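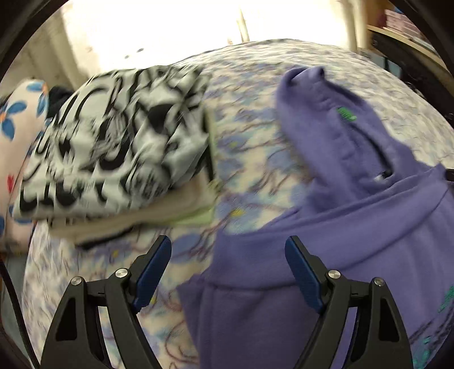 1. Scope of this report

This report covers upkeep of the hand-held gripper used for the garment work in the Rotideo project, for the period ending in June. It was prepared by Jolanta Mazurek for Sollis, with bench notes from Emmett Whitlock. Software and data handling are reported separately by Comfort Quartey.

2. Setup as it stands

The tool is unchanged in layout since the last report. Two black plastic fingers with triangular and trapezoidal cut-outs carry dark navy grip pads, angled toward each other. Each finger turns on round silver screws at the joint between the upper link and the lower frame, one on the outer shoulder and one on the inner joint. Garments are handled on a made bed with a patterned spread. Sweatshirts and other fleece items remain the hardest class, as a thick fold fills the opening before the pads reach the layer underneath.

3. Maintenance carried out

Pivot screws. Play was found in the left finger at the outer shoulder. The screw had backed out and the bore in the plastic was slightly oval. The upper link was replaced from stock and all the pivot screws were reset with medium threadlocker. The fingers are now closed and opened by hand 100 times after any joint work and the screws checked again before the tool is released.

Grip pads. Lint from fleece builds up on the pad faces and reduces hold on thin cotton. Pads are wiped with isopropyl alcohol at the end of each session and left for 45 minutes before the tool goes back in its case. One pair was retired when a corner began to lift. Replacement pads came from Troniditz; the first delivery was too thick at the bonding face and was returned.

Pad alignment. With the jaws closed, the pads must meet along their full width. A feeler gauge check showed a gap at the tip of the right pad. This was corrected by shimming under the pad. Bending the link was tried on a scrap part and is not recommended, as the plastic springs back over a few hours.

Cable. Strain relief was added where the cable leaves the handle. Intermittent dropouts had been logged with the wrist turned fully outward. None have been logged after the change, but the tool has had only 6 sessions of use in that time and the item stays open.

4. Open items

Finger stiffness. The lower frames flex under a hard squeeze. Zane Jankauskaitė has drawn a version with a heavier rib between the cut-outs. Print time is booked at Bellamy. The new part adds weight at the front of the tool, and operators will be asked about wrist fatigue before it is adopted.

Spares. Stock is down to 2 upper links and one pair of pads. An order for both is with Shoshana Kowalczyk for approval. Lead time on the links is the longer of the two.

5. Budget

Spending on parts is within the approved line. The returned pads were credited in full. No change to the funding request is proposed for the next period, apart from the spares order listed in section 4.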